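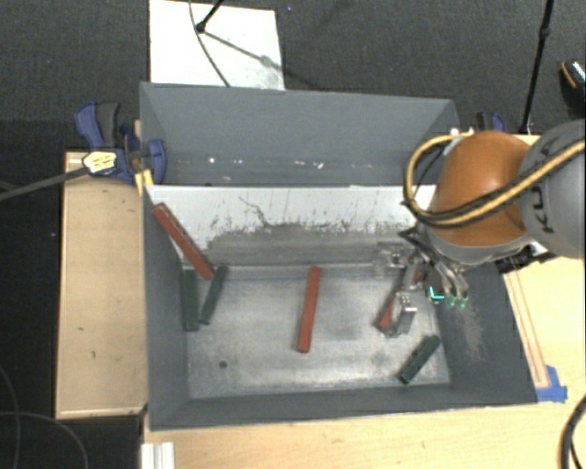

Blog > Making things > Blocks and bricks

Last updated in February

I have a new favourite colour pairing and it's reddish-brown with dark green! I would never have picked it from a paint chart. Green I always thought of as a garden shed colour, and that brown belongs to flowerpots and old quarry tiles, but put three plain blocks of each together against a lot of grey and they look wonderful. Three and three, all lying at different angles, and I could look at them all afternoon.

I've been a bit mad about blocks since I was small. We had a box at my gran's in Tultden with 22 in it, every one a different blue, and my brother and I fought over the darkest. So when Geetha Devadiga asked if I'd help plan a set for the play corner at Sillholm, I said yes before she'd got to the end of the sentence.

The big question was shapes. Arches? Cylinders? Those little triangles that always end up under the sofa? Geetha was all for arches, and I do love an arch, but I kept coming back to the plain rectangular block. You can stand it up, lay it flat, lean it in a corner like someone waiting for a bus. Two of them tipped towards each other make a V, and a V is already halfway to a roof or a boat or a crocodile's mouth (ask any four-year-old).

We've settled on 110 for the first batch, half brown and half green, and Geetha has drawn up the sizes on the back of a Pisharody seed catalogue. I wanted 200. She pointed out that somebody has to put them away at the end of the morning, and fair enough!

Storage is the bit I'm most excited about, oddly. I'm completely converted to the open bin with sloping sides. No lid to trap fingers, and everything slides down towards the middle where you can get at it. A grey one too, please, so the colours do the shouting. It'll get scuffed and smudged and there'll be dust in the bottom, and I really don't mind. Ours at home is a Drollier tub with more than 2,000 odds and ends in it, and finding one particular piece means tipping the whole lot on the rug.

Still to decide: rounded edges or crisp ones. I like crisp, Geetha likes rounded, and she's the one with the sander. I'm going over after tea tomorrow with my notebook and a lemon cake, which may help my side of things.

Older posts Newer posts About Contact Search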